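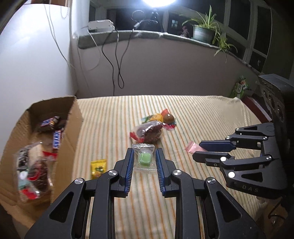 カナード機の自作、重心位置が決まらない（架空機・レシプロ推進式）

投稿：Kostia
2019年4月2日

プラモ歴だけは長いです。架空機のスクラッチ、今回はじめて飛ばす前提で作ってます。震電っぽい先尾翼、エンジンは後ろ、プロペラも後ろ。設定上は1946年の局地戦闘機で、機首に30ミリ4門。ラジコンとしてはモーター機です。

で、問題が重心。普通の機体なら主翼の前から3割くらいに合わせとけばなんとかなるのに、カナードだと本によって書いてあることがバラバラ。主翼の前縁より前って書いてる人もいれば、前縁ちょうどって人もいる。どっちですか。

全備重量は2107グラム、今のところ。モーターが後ろなので機首にかなり鉛を積まないと尻もちつきます。3月に一度グライダーで手投げしたら、頭が上がってそのまま背中から落ちました。カナード折れました。直しました。

あと前脚が長すぎて見た目がへん。これは設定画どおりなので変えたくないです。
重心だけでも教えてください。急いでます、週末に飛行場とれたので。

Efe Amadi
手投げで頭が上がって落ちたなら、ほぼ確実に後ろ重心です。カナード機でそれをやると回復しないので、モーター積んで飛ばす前に必ず直してください。

「主翼の何パーセント」で考えるのをやめたほうがいいです。前翼と主翼の面積と距離で中立点が動くので、他人の機体の数字は使えません。本によって違うのはそのせい。

やり方
まず主翼の平均翼弦を出す。後退翼なら作図で。前翼も同じように出す。
両方の25パーセント位置の間の距離を測る。
前翼面積÷（前翼面積＋主翼面積）をその距離にかける。主翼の25パーセント位置からその分だけ前に出たところが、ざっくりした中立点。
そこからさらに主翼の平均翼弦の15パーセントくらい前に重心。初飛行なら20でもいい。

前翼の吹き下ろしとか胴体の影響は無視してる計算です。だから余裕を多めにとる。

それと前翼の取付角。主翼より2〜3度多くつけて、先に前翼が失速するようにする。逆だと主翼が先に抜けて、また背中から落ちます。翼型は前翼のほうが早めに失速するものを。面積と距離を書いてくれればこっちで計算しますよ。

Brokon
鉛60グラムくらい足せば飛ぶんじゃない？ うちのはそれで飛んだ。機体ぜんぜん違うけど。
てか震電の主翼って後退角ついてるから先っぽから失速するよ。ねじり下げ入れてる？ 入れてないなら入れたほうがいい。
前脚はそのままでいいとおもう、かっこいいし。

Wike
横からすみません、鉛を足す前に電池を動かしてみては。自分の推進式は309グラムの電池を機首いっぱいまで押し込んで、鉛はゼロで済みました。受信機とアンプも前。ただしアンプからモーターまでの線が長くなるので、延ばすならモーター側の三本のほう。電池側を延ばすとアンプが壊れることがあります。

前脚が長いと地上で迎え角がついたままなので、滑走中にふわっと浮いてしまうことがありまｓ。草の滑走路ならなおさら。最初はスロットルをゆっくり、速度がのるまで引かない。
それからペラと地面の隙間、引き起こしたときに当たらないか確認を。震電も実機で擦ってますし、垂直尾翼の下に小さい車輪つけるのが無難です。

Kostia（投稿者）
ありがとうございます！ Efe Amadiさんの式でやったら今の重心、中立点より後ろでした。そりゃ落ちる。
電池は前に移せそうです、機銃の設定の部屋をつぶせば。ねじり下げは入れてないです、外翼もう貼っちゃったので、エルロンを少し上げて代用するつもり。
前翼の取付角はいま1度しかないので削って付け直します。面積はあとで測って書きます。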